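工单:开放日演示台抓取异常 / 料箱分拣
状态:处理中(待复测)
优先级:高
提交:Caoimhe Mac Giolla(Trevura 现场支持)
处理:Christos Andreadis
地点:Plistville 展厅,演示台

问题描述
开放日前走流程,抓取连续报“目标丢失”。大件没事,小件和细长件出问题。机械臂下到箱里,停住,退回,再下,第三次直接超时。Ní Bhriain 那边的参观团下午两点进场,演示排在第一个,所以请尽快看。

补充:上午预演时有老师带学生提前进来看了一眼,刚好赶上报错,挺尴尬的。

已做
09:40 重启控制器。没用。
09:55 检查气路,压力正常,接头没听到漏气。
10:10 换回上一版抓取参数,报错变少,没消失。
10:25 翻日志。错误码都是同一个,1,256 行里前面全是正常心跳,后面开始刷“深度无效”。
10:40 跟 Gultex 的人通了电话,对方让先查标定再查光照。标定文件日期是对的,偏差在范围内,先排除。

10:55 灯光。展厅把顶灯全开了,平时调试只开一半。关掉一排再跑,9 次里成功 7 次。比早上好,但是不能拿去给人看。

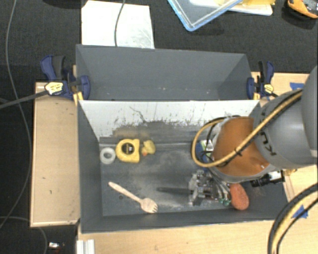 11:15 料箱这块要单独记一下。前箱用的是旧箱,一直没换,深灰的底,参观团不会在意,视觉会在意。内侧那块白板下沿磨得很花,灰一块黑一块的,分割的时候容易把磨痕当成物体边缘,日志里有几个假目标的坐标就落在那一带。箱底也有发白的划痕和灰。建议先擦一遍,白板能换就换,换不了先把那一带从识别区域里屏蔽掉。

11:30 物品清单也有问题。木叉勺柄太细,点云里断成两截,系统当成两个东西。那根黑色长条更麻烦,深色压深色,基本看不见。胶带卷是半透明的,中间还是空的,抓取点老是算到圈里面去。小黄鸭和黄色卷尺没问题,颜色跳得出来,学生也爱看。

跟 Caoimhe 商量后的安排:
演示第一轮只放小黄鸭、卷尺、红橙色那个。
胶带卷第二轮再加,手动指定抓取点。
黑色长条今天不上。
叉勺看复测结果,不稳就撤。

Caoimhe 回复(11:42)
叉勺能不能留?宣传页上写了“日常用品分拣”,光剩一只鸭子和卷尺不太像日常用品……另外讲解词里有一段专门讲细长物体,删了要重新排时间。

Christos 回复(11:50)
先别删讲解词。我把最小簇的阈值调低一档,细柄应该能连起来。副作用是假目标会变多,所以白板那块必须先屏蔽,顺序不要反了。

12:05 屏蔽区已加。箱底擦过,划痕擦不掉,灰少了。
12:20 阈值改完,单独跑叉勺,前两次抓空,改成抓头部不抓柄,后面稳定了。抓取点先写死,开放日结束后改回来,别忘。
12:35 全部物品(不含黑色长条)混放跑了一轮,没报超时。胶带卷有一次滑掉,夹爪闭合力加了一点。

遗留
1. 顶灯。展厅管理说两点以后要全开,给参观团拍照用。正在协调只开靠门那排。没谈下来的话用遮光板,板子在库房,需要人去拿。
2. 旧料箱更换,已提采购,12月到。
3. 软管绕腕部那一圈,大角度转腕时留意一下余量,演示程序先限制腕部转角,别临时改。
4. 观众站位。预演时学生往台子边上挤,影子落进箱里,深度图又花了。地上重新贴线,往后退一点。
5. 急停由讲解人员旁边的同事负责,人选 Caoimhe 定,一点半之前告诉我。

Caoimhe 回复(12:48)
急停我自己来。遮光板已经叫人去拿了。地线贴好了,学生那组排最后一批,老师同意。讲解词不动,叉勺留着。如果现场又报“目标丢失”,是直接按重试还是先停?

Christos 回复(12:53)
第一次可以按重试。连着两次就停,切到手动,讲一下夹爪,我在后台重载场景,大概要一会儿,别催。日志开着不要关,结束后我要导出来看。

13:10 等顶灯确认,确认后按正式流程再跑 9 次,结果补在本单下面。工单先不关。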